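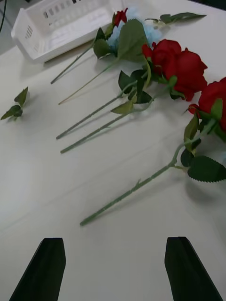
Making pieces for a garden story trail

These notes are for households making something for the story trail at Fullidport Gardens, and they work just as well for a trail down your own side path. The trail goes up in March and stays out for 9 weeks, so whatever you make has to cope with sun, sprinklers and small hands.

Start with the board

Use exterior plywood for the signs. Craft board swells the first time it gets damp, and the paint lifts with it. Cut your board to 490 mm wide so it fits the stakes already in the ground. Round the corners with a file and sand all the edges, including the back ones. Kids run their fingers along them.

Seal the cut edges before you do anything else. Two coats of exterior primer on the faces, 3 on the edges. Leave it overnight between coats if the weather is cool.

Painting

Ordinary exterior house paint is fine. Sample pots are the cheapest way to get a range of colours, and neighbours usually have a few left over. Stir them well, and strain any with skin through an old stocking. Save one small jar of every colour you mix, with a lid and a label, for touch-ups.

Keep shapes large. A sign on the trail is read from the path by someone holding a toddler, and fine detail disappears at that distance. 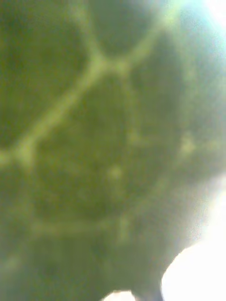 Most of the stories have a forest or a swamp in them, so most people end up painting leaves. Block in the whole leaf first and let it dry. Mix more than one green, a mossy olive for the main part and something bluer towards one side, or it will look like a road sign. The veins go on last in a light yellow-green, one of them thicker and straighter than the rest, with the others meeting it at a pale patch. Soften their edges with a damp brush while the paint is still workable. Gifty Akpalu painted all the leaves for the Melto the Frog sign this way, and did the lot with a 25 mm brush.

Lettering

Pencil it on with a ruler, then paint. Lower case is easier for new readers. Dark letters on a light background hold up best in the late afternoon, when half the trail is in shade. Stick to one or two sentences per board — the Jalto story had a full page on each one, and the queue went back to the gate.

Flowers and loose decorations 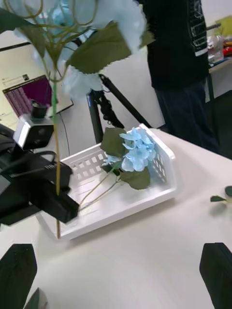 Anything tied to a sign has to come off again when the trail is packed up, so use garden wire and avoid glue. Real flowers are done by lunchtime. Artificial ones are better, and a big head like a blue hydrangea with fabric leaves shows up well from the path. Leave the stem long until you know where it is going. Sort your pieces into a plastic basket with openings in the sides, which makes a good rinsing basket later when they come back dusty. Fabric petals fade, so put them on the shady side.

Fixing to the stakes

Two galvanised bolts per sign, with washers front and back. Drill the holes before you prime. Screws work loose.

Bring finished pieces to the Benmoussa shed, beside the bottom gate, any morning before 11. Write your name and the story title on the back in permanent marker. Yeshi Lencho has the stake plan and a spare drill.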